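The Case for a Plain Brown Mat

By Janelle Malabanan
September 7, 2024

Start with the table. White top, wiped down, nothing on it. Looks great for a minute. Then somebody sets down a mug, a stack of mail, a kid's toy, and the whole surface is a mess by lunch.

I spent most of May asking people in Drarkdale how they keep a work table usable. Hobby people, mostly. A puzzle club, a woman who paints tiles, two brothers who repair clocks on what used to be a dining set. Lots of opinions, very little agreement. Drawers or no drawers. Lamp on the left, lamp on the right. But the mat kept coming up.

A big one. Plain. The puzzle club buys theirs from Gekirska, a shop on Talavera street that sells leftovers by the yard, and they paid $17 for a piece that covers nearly the whole table. The tile painter cuts hers down every couple of years and uses the scraps under plant pots.

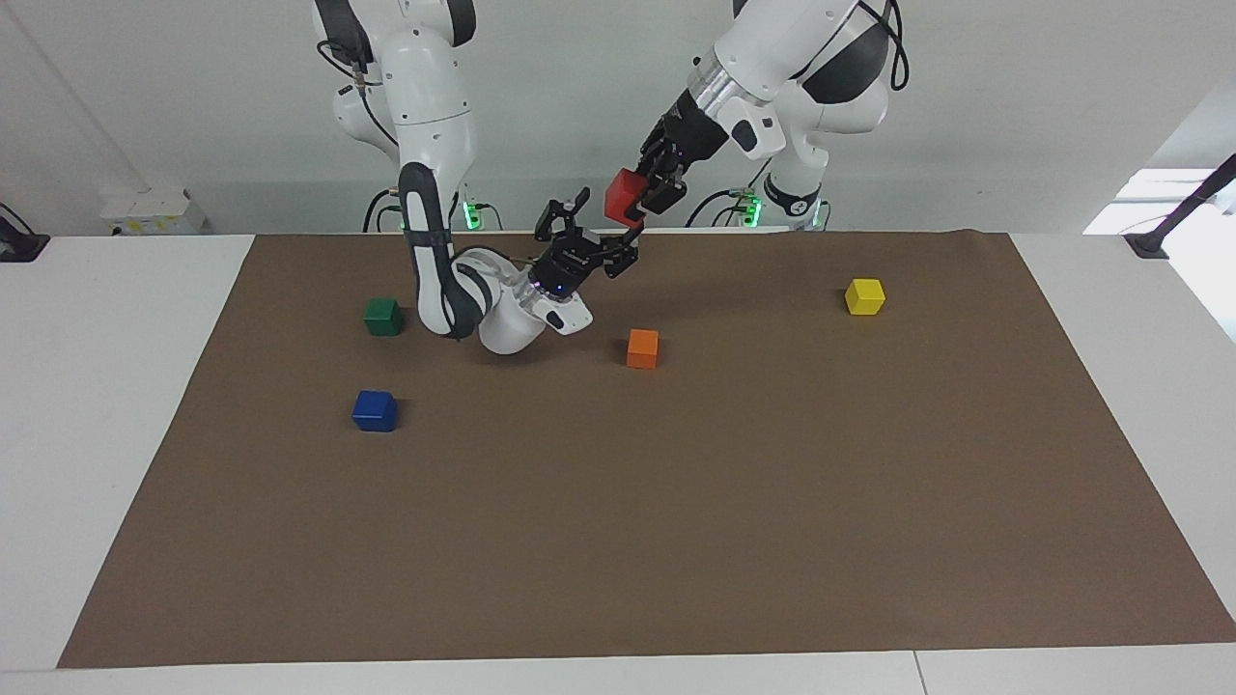 Color is where people get it wrong. They go for a pattern, stripes or a map of the world or little ferns, and then can't find anything they put down on it. The clock brothers had ferns for 4 years. Lost a lot of screws in those ferns. Brown does the job better than you'd think - green, blue, yellow and orange cubes all show up on it at a glance, and there's still a wide bare stretch toward the front for whatever comes next. Gray is fine too. Black shows every crumb. White on a white table, why bother.

Size next. Leave a border of table showing. The tile painter says a hand's width at the sides, less in front, so your wrists aren't rubbing on an edge all afternoon. Her first mat hung over and she kept draging it with her sleeve, paint and all.

Then the hard part, keeping it clear. The puzzle club has a rule: pieces in play on the mat, everything else on the shelf. Snacks on the shelf. Phones on the shelf. They were at 2547 pieces on a harbor scene when I visited, more than half of it sky, and still had elbow room.

Cleaning is quick. Damp cloth, flat to dry. Don't fold it, the crease stays for ever. Roll it around a cardboard tube, Granumska paper mill gives them away at the side door if you ask before noon.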